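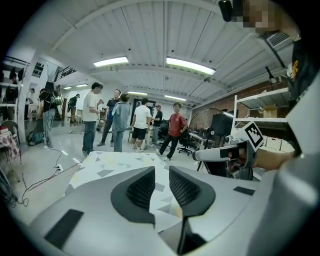
Wer wissen will, woran die Robotik gerade hängt, soll sich die Kalibrierdateien zeigen lassen. Die Videos mit den gefalteten Handtüchern kommen später, und meistens mit Musik.

Ich schreibe seit Jahren Wahrnehmungssoftware für Greifer und habe in dieser Zeit vor allem gelernt, Zeitstempel zu vergleichen. Das klingt nach Buchhaltung und ist es auch. Bei Plesik hatten wir im Oktober 300 Demonstrationen für dieselbe Greifaufgabe, sauber benannt, hübsch verschlagwortet. In 156 davon lief die Fingeröffnung dem Kamerabild um 3 Bilder hinterher. Das Netz hat daraus gewissenhaft gelernt, zu spät zuzufassen. Man kann ihm nichts vorwerfen, es hat besser aufgepasst als wir.

Mein Kollege Eusebio Urrego wollte daraufhin ein größeres Modell. Das will man immer, ein größeres Modell muss man ja nur bestellen. Das Werkzeug, das die Aufnahmen beim Speichern prüft und im Zweifel wegwirft, muss dagegen jemand schreiben, und auf Konferenzen bekommt man dafür keinen Applaus, höchstens ein Ticket.

Dazu kommen die Marker. Ein schwarz-weißes Quadrat, leicht schief aufgeklebt, und die Lageschätzung kippt fröhlich zwischen zwei Lösungen hin und her - beide mathematisch vertretbar, eine davon unter der Tischplatte. Unser Filter Ekgate fängt das inzwischen ab. Er hat 25 Zeilen und keine Roadmap.

Ich plädiere also für langweilige Software. Wer Geld für Planung ausgeben will, soll vorher nachsehen, ob die Uhren gleich gehen. Bei uns gehen sie seit dem Umbau gleich, bis auf eine.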